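Is pea protein mince worth it for a small cafe, or am I paying for the label?

Posted by flatwhite_dinah

We run a 7-table lunch place and I've been leaned on by our wholesaler's rep to swap our lentil and walnut chilli base for a frozen pea protein mince from a company called Ploler. His pitch is that they've opened their own processing line, so the price will "settle" in the new year. I've heard that one before. Right now it costs a good deal more per kilo than what I make myself, and I'd have to commit to 200 kilos before they'll give me the trade price.

He also says customers can't tell it from beef. Has anyone here sold it for more than a couple of months? I'm after real kitchen experience, please, and I've already read the brochure.

Posted by Lambros Stergiou

I had Ploler on the menu from November until the following autumn, so take this as one kitchen's view.

The claim about beef is rubbish. In a heavily spiced chilli most people won't comment. In a bolognese they will, and a few of ours sent it back. It also drinks up liquid while it sits in the bain-marie, so a batch that looks right at 11 is paste by half past one. You can loosen it with stock, but then you're seasoning again in the middle of service.

On price, I was promised the same thing by a different brand, Cilon, when they moved production closer to home. The price did drop. Then the bag got smaller. Work out everything per cooked portion, after you've weighed what comes out of the pan, and ignore whatever the rep prints on his sheet.

Check the protein figure too. One spec sheet I was handed said 81 per cent and the fellow on the phone said 80, and both turned out to be talking about the dry powder it's made from. The mince in the bag is mostly water, same as anybody's.

I wouldn't sign for 200 kilos of anything I hadn't cooked for a fortnight. Ask for two cases at the trade price as a trial. If they say no, that tells you how keen they are on you finding out.
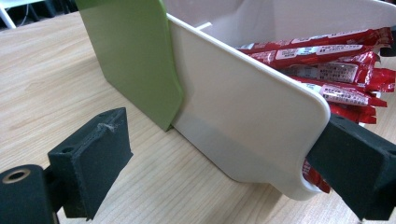

Freezer space is the other cost they leave off the quote. I ended up keeping mine in a chest freezer out the back, and the power bill went up enough to eat most of the labour I was supposed to be saving. Your lentils sit on a shelf for nothing.

Posted by hobartveg

Never tried Ploler but Olaniyan is nice, we have it at home in tacos. Not sure if they do trade sizes.

Posted by prepcook_mel

Depends who's making your base now. If it's you, and you're not paying yourself, then the lentils will always look cheaper on paper. We swapped to the Hellow one because our cook left and I couldn't spare anyone to chop walnuts at six in the morning. It's fine. I don't love it.

I'd also look at your allergen list before you decide. Dropping walnuts was the one thing our regulars noticed and liked, but pea protein can be a problem for some people with peanut allergies, so it needs to be on the board as well. Our rep didn't mention that until I asked him twice.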